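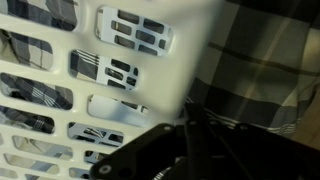

Wrist camera view: gripper, laundry basket and plaid fabric.

Niltunum Wrist Kit: Frequently Asked Questions

Last updated in January. If your question is missing, write to support through the contact form and include your kit number, which is printed on the inside of the box lid.

Jump to: The kit | Before you buy | Setup | Working with fabric and baskets | Recording | Care and repair | Orders and returns

THE KIT

What is the Niltunum Wrist Kit?

It is a two-finger gripper and a small camera that mount together at the end of a robot arm. We sell it to labs, schools and small shops that want to teach an arm household jobs such as picking up clothes, moving containers and clearing a table. It does not include the arm.

What comes in the box?

Gripper with motor fitted
Camera and camera bracket
Mounting plate
One power cable and one data cable
Two hex keys
Spare screw pack
Printed quick start sheet

The full manual is a download. We stopped printing it when the second version of the software came out.

Who makes it?

Amness designs and assembles the kit. Flascombe handles sales, shipping and returns. If you have a technical question, Flascombe will pass it to Amness, so you can write to either one.

Is there more than one version?

There are two. The Standard kit has bare finger plates. The Soft kit is the same gripper with rubber pads already glued to the fingers. You can turn a Standard kit into a Soft kit later by buying the pad set for $39.

BEFORE YOU BUY

Will it fit my arm?

The mounting plate has a common four-bolt pattern, and the drawing is on the downloads page. Check it against the drawing for your arm before ordering. If the holes do not match, we sell blank plates that you can drill yourself.

How much does the kit weigh?

The Standard kit with the camera fitted weighs 400 grams. Take that away from your arm's rated load to find out what you have left to lift with. Cables are not included in the weight, and they do add a little drag on small arms.

How wide does the gripper open?

The fingers open to 17 centimeters at the tips. The opening is narrower near the base because the fingers swing on linkages. Large items should be held at the tips or by an edge, a rim or a handle.

Can I run it without a robot arm?

Yes, on a bench. The gripper will open and close from the test program and the camera will stream. Some teachers use it this way for a first lesson.

Is it safe around children?

The gripper is not a toy and the linkages can pinch. Younger students should work with an adult at the stop button. The closing force can be set low in the software, and we suggest leaving it low in any classroom. There is no sensor that detects a hand.

Do I need to know how to program?

For the bench test, no. For teaching an arm to do a job, you need to be able to run a script and edit a settings file. The scripts are in Python.

SETUP

How long does setup take?

Mounting the gripper is a short job with the two hex keys. Getting the arm and the camera to agree on where things are takes longer. Plan on an afternoon for your first one.

Which way up does the camera go?

The bracket only fits one way. Once it is on, the gripper should show in the lower part of the view. It does not have to be centered. On many arms it sits to one side, and the software does not mind as long as it stays in the same place from one session to the next.

The gripper covers a lot of the picture. Did I mount it wrong?

Probably not. At close range the black plates take up the lower right part of the view in our own photo at the top of this page, and they overlap part of the basket. The camera needs to see the fingers in order to learn from what they do. If you cannot see any of the area where the fingers meet the object, loosen the bracket, move it out one notch and tighten it again.

Why is the view tilted?

The camera turns with the wrist. When the wrist rolls, the picture rolls too. Please do not rotate the video afterward to make it look level. The arm's own position data is saved with the video, and the two have to match.

Do I need a second camera?

It helps. A wrist camera is good for the last part of a reach and poor at telling you where the arm is in the room. Any fixed webcam that your computer can read will do. The recording script accepts up to three camera inputs in total.

The camera is not found. What should I check?

Plug the data cable straight into the computer, without a hub. Close any other program that may be using the camera. Then run the test program again. If it still is not found, try a different cable before writing to us. Most of the cameras sent back to us work fine with a new cable.

WORKING WITH FABRIC AND BASKETS

Can it pick up clothes?

Yes, within limits. T-shirts, towels, socks and light blankets are all fine for practice. Heavy wet towels are too much for many small arms, whatever the gripper can hold. Thin, slippery fabric tends to slide out of bare plates, so use the pads.

Can it move a laundry basket?

It can hold a light, empty plastic basket by the rim if your arm can carry the load. Baskets with openings in the walls can be awkward. A fingertip may slip into an opening as it closes, and the arm then drags the basket sideways when it pulls away. Start with the fingers well clear of the wall and come down onto the rim from above.

For sorting work we suggest leaving the basket where it is and only moving the clothes.

Does the pattern of the fabric matter?

It can. Checks and stripes are useful because folds show up clearly where the lines bend. The drawback is that a model trained only on one plaid blanket may do badly with a plain gray one. Mix your fabrics. Five or six different pieces will do more for you than many more recordings of the same piece.

What about seeing fabric through the holes of a basket?

This is a common source of bad grasps. Cloth that lies behind or under a basket shows through the openings, and a model can take it for cloth inside the basket. Record some runs with fabric behind the basket and none inside, and some with both. Label them separately.

What kind of light should I use?

Soft, steady room light. Avoid direct sun on white plastic, which washes out the edges. Some shading on a curved wall is normal and does no harm. Turn off automatic exposure if the brightness jumps when the gripper moves in close.

Can the gripper fold things?

One gripper can make simple folds on a flat table. Shirts and large blankets are much easier with two arms. We sell a second kit at a reduced price when both are on the same order.

RECORDING

How many recordings do I need?

It depends on the job. Our practice set for picking a cloth off a table has 245 recordings, and you can download it with the software. Use it to check that your training setup runs before you spend time on your own.

Can I use recordings made on a different arm?

For a first look, yes. For real use, record on your own arm. Small differences in where the camera sits matter more than people expect.

Where are my recordings kept?

On your own computer. The kit does not send anything to Amness or Flascombe. If you want help with a problem, you can choose to send us one recording through the support form. We delete it when the ticket is closed.

What is the Magaña format?

It is the folder layout that our scripts use to save video and arm positions together. The layout is described in the manual, and there is a script to convert older recordings. It cannot convert recordings made before the first full release.

CARE AND REPAIR

How do I clean it?

Switch off the power. Wipe the plates with a dry cloth. Use a lens cloth on the camera. Do not spray anything on the gripper.

Lint has built up in the linkages. Is that a problem?

It will be if you leave it. Lint works its way in around the pivots when you handle a lot of towels. Pick it out with tweezers and open and close the gripper by hand a few times with the power off.

The screws have come loose.

Tighten them with the smaller hex key until they are snug and stop there. The plates have to swing freely. If one comes loose again within a week, write to us and we will send a replacement.

Can I buy single parts?

Finger plates, screws, pads, cables and brackets are sold separately. The motor is not. Send the gripper in for a motor repair.

ORDERS AND RETURNS

How long is the warranty?

One year from delivery. It covers the motor, the camera and the plates. It does not cover pads or damage from lifting more than the arm or gripper is rated for.

Can I return an opened kit?

Yes, within 30 days, as long as all the parts are in the box and the plates have not been drilled. You pay return shipping unless the kit was faulty. Pads that have been glued on cannot be refunded.

Do you offer school pricing?

Yes. Ask Flascombe for a quote from your school email address. Purchase orders are accepted for two kits or more.

Do you ship outside the United States?

To Canada and Mexico at present. Import charges are paid by the buyer on delivery.

Related pages: Downloads | Arm fit drawings | Pad set instructions | Contact support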